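サイト内検索 キーワードを入力 検索

工房ノート 12/9/18
膠の続き、椅子のほぞ、それから匂いのこと

昨日の続きから。粒膠は水に浸けて一晩おいたら、ちゃんとぷるぷるになっていた。冬場は水が冷たいから膨らみが遅いかなと思っていたけれど、朝見たら粒の芯まで透けていて、これはもう溶かしていいやつ！ 湯煎の鍋はいつもの取っ手がぐらつくやつ(そろそろ直したい、とここに書くのは何回目だろう)。

使っているのはWuytsから取り寄せたVinaという銘柄の粒膠。前に使っていた板状のものより色が濃くて、溶かすと紅茶っぽくなる。匂いは正直こっちのほうがきつい。でも糸の引き方がいい。へらを持ち上げたときに、すうっと細く落ちて、途中で切れずに鍋まで届く。この感じが好きで、つい意味もなく何度もやってしまう。

今日の本題は椅子。Keltarportの食堂から預かっている4脚で、どれも貫のほぞが抜けかけている。前に誰かが白い木工用ボンドで直した跡があって、これがとにかく厄介！ ほぞの肩に樹脂がこびりついていて、膠がまるで食いつかない。濡らした布を当ててしばらく待つと白くふやけてくるので、そこを鑿の背でこそげる。刃のほうを使うと木まで持っていかれる。最初の脚で一度やらかして、ほぞの角をちょっと丸めてしまった。見えないところだけど悔しい。

こそげた後は水拭きして、乾かして、軽くペーパー。1000番まで上げると滑らかすぎて良くない気がしたので、もっと粗いところで止めた。膠は面がぴったり合っていれば平気だと本には書いてあるけれど、うちのほぞは合っていないところだらけなので、あまり当てにしないことにする。古い樹脂のかすは床にも台にもぽろぽろ落ちる。膠の鍋に混ざると最悪なので、鍋に蓋をしてから掃く。これは次の自分へのお願い。
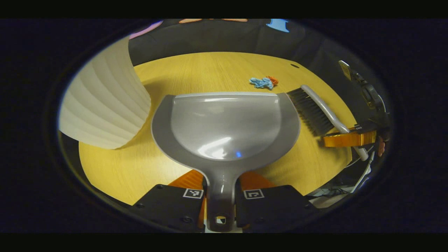
水の量は重さで量っているのか、それとも目分量なのか、と横から訊かれた。膠に対して重さで決めておかないと、日によって濃さが変わって比べようがないだろう、という話。あと、溶かした後に湯気で水が飛ぶ分も見ておいたほうがいい、とも言われた。

うーん、もっともです。目分量でした。粒がかぶるくらい水を入れて、翌朝余っていたら捨てる、というのをずっとやってきた。それで困ったことがないので疑いもしなかったけれど、確かに記録としては何も残らない。次の仕込みから秤を使う。湯気のほうは、鍋に目盛りの印をつけて、減ったら湯を足せばいいのかな。薄めすぎると戻せないから、足すのは少しずつ。

さて接着。膠は待ってくれないので、塗る前に一度空組みをして、締める順番を声に出して確認した(ひとりで喋っているとかなり怪しい)。まず後脚の側を組み、次に前脚、最後に左右をつなぐ。部材はストーブの前で温めておいた。冷たい木に熱い膠を置くと、合わせる前に表面が固まりはじめて、叩いても奥まで入らなくなるから。前の冬にそれで泣いた。

最初の椅子はうまくいった、と思う。木槌で叩いたら肩のところに膠がぷつぷつと並んで出てきて、ああ全部に回ったなという顔をしていた。はみ出した分はゼリーくらいになったところでへらで取ると、つるんと剥がれて気持ちがいい。水拭きは最後に少しだけ。

次の椅子は失敗。貫が少し反っていて、締めると脚のほうが開いてくる。慌てて紐をかけて、棒を差して捻って、どうにか寄せたものの、たぶん膠の頃合いを過ぎていた。これは明日、湯気を当てて外してやり直す。やり直せるのが膠のいいところなので、そんなに落ち込んではいない(ちょっとは落ち込んでいる)。
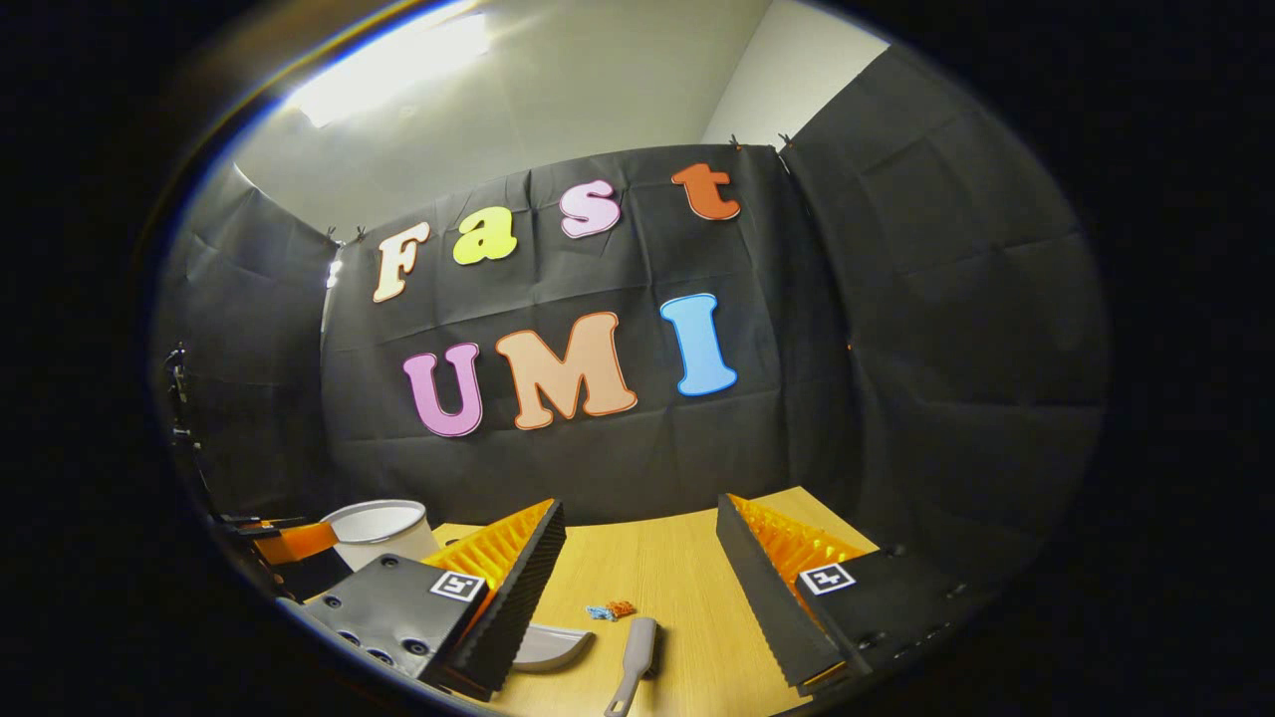 反った貫をどうするかがまだ決まらない。湯気で戻すか、新しく作るか。元の材はブナだと思うのだけれど、塗装を剥がしたところの斑の出方が細かくて、あまり自信がない。Wevwoodの端材箱に似たような色のがあったはずで、あれを割って削れば一本は取れそう。木目がまっすぐ通っていればいいのだが、あの箱は節だらけの掘り出し物ばかりなんだよなあ。前に丸棒を買ったときの納品書も出てきて、送料込みで1000円以上していた。それを思うと端材から削るほうに気持ちが傾く。

クランプは3時間かけたままにして、それから外した。本当は一晩置きたいけれど、台が塞がると他のことが何もできない。外した後は脚に触らず壁際に並べておく。急に座らないこと！ 乾いたように見えても、中はまだ柔らかい。

温度のメモ。湯煎の湯が沸かないように、火は弱め、ときどき消す。一度ぽこっと沸かせてしまって慌てて下ろした。沸かすと弱くなると聞いているけれど、どれくらい弱くなるのか自分で試したことはない。端材を貼り合わせて折ってみれば分かるはずで、ずっと気になっている。試験片を9本用意して、沸かしたもの、沸かさなかったもの、何日か置いて温め直したもの、で同じ数ずつ折り比べる。3月に入ると暖かくなって膠の傷みが早いので、それまでにやりたい。

匂いの件。昼に窓を開けたら今度は部材が冷えてしまった。閉めると匂う。開けると冷える。換気は鍋を使っていないときにまとめてすることにして、上着は別の部屋に掛けておくべし。帰ってからもマフラーが膠くさい。

残った膠は瓶に移して冷蔵庫の下の段。ラベルに「食べ物ではない」と大きく書いた。色がほんとうに紅茶の寒天みたいなので。

明日やること
・反った貫の椅子を外す(やかんに水を入れておく)
・Wevwoodの箱を漁る
・秤の電池
・鍋の取っ手。今度こそ

当サイトでは利便性向上のためクッキーを使用しています。 同意する 設定を変更

お問い合わせ | 無断転載を禁じます | ページの先頭へ戻る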